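Prüfliste Greiferplatz, Gemeinschaftswerkstatt
Stand: Oktober, Durchgang am Freitag, mit Anmerkungen

Gilt für: den Platz mit der weißen Arbeitsplatte, beide Handgreifer, Kabel, Stative und die Fläche ringsum.
Gilt nicht für: Drehbank, Lötecke, Druckerraum. Dafür hängen eigene Listen aus.

Bewertung: i. O. = in Ordnung. M = Mangel, Betrieb erlaubt. S = gesperrt bis zur Behebung. Wer einen Punkt mit M oder S einträgt, schreibt bitte dazu, was genau los ist. „Wackelt“ hilft dem Nächsten nicht weiter.

1. Vor dem Einschalten

1.1 Hauptschalter der Steckdosenleiste aus, Netzteile gezogen
i. O.

1.2 Sichtprüfung der Netzteile, Gehäuse und Zuleitung
M. Am Netzteil Pestex ist der Knickschutz eingerissen, die Isolierung darunter ist unverletzt. Bis zum Tausch nur fest verlegt verwenden und nicht am Kabel aus der Dose ziehen.

1.3 Not-Aus erreichbar, Taster rastet ein
i. O. Zweimal gedrückt, beide Male sauber getrennt.

1.4 Feuerlöscher am Durchgang, Plombe vorhanden
i. O.

2. Arbeitsplatte und Rahmen

2.1 Platte liegt plan auf
i. O. Mit dem Haarlineal an den Ecken und in der Mitte geprüft. Beim letzten Durchgang kippelte sie noch, inzwischen ist an einer Ecke unterlegt.

2.2 Kanten ohne Grat und Splitter
M. An der Holzkante ist eine Stelle rau. Schleifen mit 100er Papier reicht, danach abwischen. Der Staub darf nicht auf die Platte, sonst rutschen die Teile.

2.3 Aluprofile fest, Nutensteine nachgezogen
i. O. Zwei Schrauben ließen sich mit der Hand weiterdrehen. Nachgezogen und mit Lackstift markiert.

2.4 Nur die Teile auf der Platte, die für den Ablauf gebraucht werden
i. O. Im Aufbau Dokska sind das der durchsichtige Kasten mit den Fächern und der weiße Stab. Werkzeug, Becher und Telefone kommen auf den Rollwagen.

2.5 Belastung
Höchstens 1000 g je Teil, solange wir mit den jetzigen Fingern arbeiten. Wer schwerere Teile greifen will, trägt das vorher ins Werkstattbuch ein.

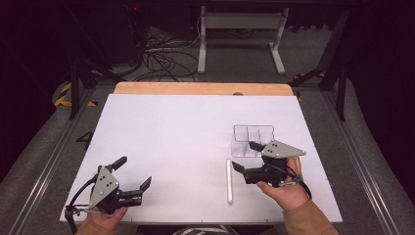 2.6 Beide Hände haben Platz
i. O. Wer am Platz steht, muss die Greifer führen können, ohne mit dem Ellbogen gegen ein Profil zu stoßen. Große Leute stellen sich einen halben Schritt weiter zurück. Der Hocker bleibt bei diesem Ablauf weg.

2.7 Kleidung
Enge Ärmel oder Bündchen. Schals, Kordeln und Ketten ablegen, Ringe ebenfalls. Lange Haare zusammenbinden. Handschuhe sind hier nicht erlaubt, man spürt den Druckpunkt der Griffe sonst zu schlecht.

3. Handgreifer

3.1 Gehäuse ohne Risse
i. O. Beide mit der Lampe abgesucht, auch innen am Griff. Die gedruckten Teile sind aus der zweiten Serie mit der dickeren Wand. Restbestände der ersten Serie liegen in der Kiste Irari und werden nicht mehr verbaut, auch nicht „nur kurz zum Probieren“.

3.2 Finger laufen frei und parallel
Links i. O. Rechts M: leichtes Spiel im Gelenk, mit der Fühlerlehre gerade noch messbar. Wir beobachten das. Wird es mehr, kommt die Buchse neu.

3.3 Griffflächen sauber und fest
i. O. Mit einem trockenen Tuch gereinigt. Kein Spiritus, der löst den Kleber an. Löst sich ein Belag an der Ecke, beide Beläge des Greifers tauschen.

3.4 Schließkraft
i. O. Mit der Federwaage gemessen, 800 g am Fingerende. Grenze für diesen Platz ist 1000 g. Darüber wird gesperrt und die Feder gewechselt.

3.5 Klemmstellen
Bekannte Klemmstelle zwischen den Fingern, ferner am Gelenk hinter dem Finger. Beim Wechsel der Beläge den Greifer immer zuerst mit dem Holzkeil offen halten. Eine gequetschte Fingerkuppe hatten wir schon, ein Eintrag im Unfallbuch genügt uns.

3.6 Markerplatten sitzen fest
i. O. Die dreieckigen Platten mit den Punkten dürfen sich von Hand nicht verdrehen lassen. Nicht mit Kleber sichern, nur mit der Schraube. Verkratzte Punkte nicht mit Filzstift nachmalen.

3.7 Schrauben an den Fingern
i. O. Nach dem Anziehen kurz öffnen und schließen und noch einmal prüfen. Fehlende Schrauben bitte aus dem Fach Riihimäki nehmen, die anderen sind zu lang und drücken innen auf.
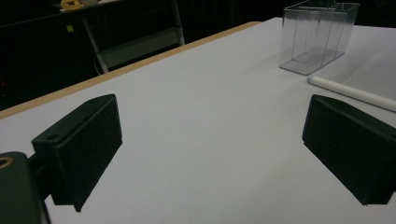

Zu 3.2 und 3.3: Greiferfinger in offener Stellung über der Platte, dahinter Fächerkasten und Stab.

3.8 Ablage in Pausen
M. Die Greifer lagen zweimal auf der Plattenkante. Sie gehören in die Halter. Wer neue Halter drucken möchte: Die Datei liegt im Werkstattordner, Druckzeit nach Anzeige nearly zwei Stunden.4. Kabel und Boden

4.1 Kabel an den Greifern zugentlastet
i. O. Die Schlaufe muss so lang sein, dass der Greifer bis zur hinteren Plattenkante reicht, ohne dass das Kabel spannt. Als Maß haben sich 300 mm Reserve bewährt.

4.2 Kabel hängen nicht in den Laufweg
M. Hinter dem Tisch liegen die Leitungen kreuz und quer auf dem Teppich. Solange dort niemand durchgeht, ist das zulässig. Vor dem nächsten offenen Abend bündeln und in den Kabelkanal legen. Klebeband auf Teppich hält nicht lange und ist keine Lösung.

4.3 Warnband am Boden lesbar und ohne lose Enden
i. O. Gelb-schwarz heißt: Stativfuß oder Profil in der Nähe, Füße heben. Lose Enden abschneiden und neu kleben.

4.4 Stative standsicher, Beine ganz ausgestellt
i. O. Alle Klemmen nachgezogen. Stative nicht am Kabel ausrichten.

4.5 Beleuchtung
i. O. an der Platte, M im hinteren Bereich. Bei abgedunkeltem Raum sieht man die Kabel am Boden schlecht. Zum Umräumen Deckenlicht einschalten.

5. Probelauf

5.1 Greifer öffnen und schließen, ohne Teil
i. O. Zehn Hübe je Seite, kein Haken, kein Knacken.

5.2 Stab aufnehmen und ablegen
i. O. Der Stab wird in der Mitte gefasst. Am Ende gefasst dreht er sich weg und kann vom Tisch rollen.

5.3 Kasten verschieben
i. O. Nur an der Außenwand fassen. Die inneren Stege sind dünn und brechen, dann gibt es scharfe Kanten. Gesprungene Kästen sofort in den Restmüll.

5.4 Verhalten bei Ausfall der Verbindung
M. Die Meldung am Bildschirm kommt, der Signalton fehlt. Lautsprecher prüfen, vermutlich nur leise gestellt.

6. Nach dem Betrieb

6.1 Steckdosenleiste aus, Kontrollleuchten erloschen

6.2 Platte trocken abgewischt, Teile im Rollwagen

6.3 Greifer in den Haltern, Kabel locker aufgelegt, nicht um den Griff gewickelt

6.4 Eintrag im Werkstattbuch mit Uhrzeit und offenen Punkten

Offene Punkte aus diesem Durchgang

1.2 Netzteil Pestex tauschen. Ersatz ist bestellt.
2.2 Holzkante schleifen.
3.2 Rechter Greifer, Spiel im Gelenk beim nächsten Durchgang nachmessen.
3.8 Halter wieder benutzen, zweites Paar drucken.
4.2 Leitungen hinter dem Tisch bündeln.
4.5 Zusätzliche Leuchte hinten, Steckplatz ist vorhanden.
5.4 Signalton.

Ergebnis: Platz freigegeben mit Mängeln, keine Sperrung. Der Aufbau Dokska darf mit beiden Greifern weiterlaufen. Nächster Durchgang nach dem Tausch des Netzteils, spätestens in vier Wochen.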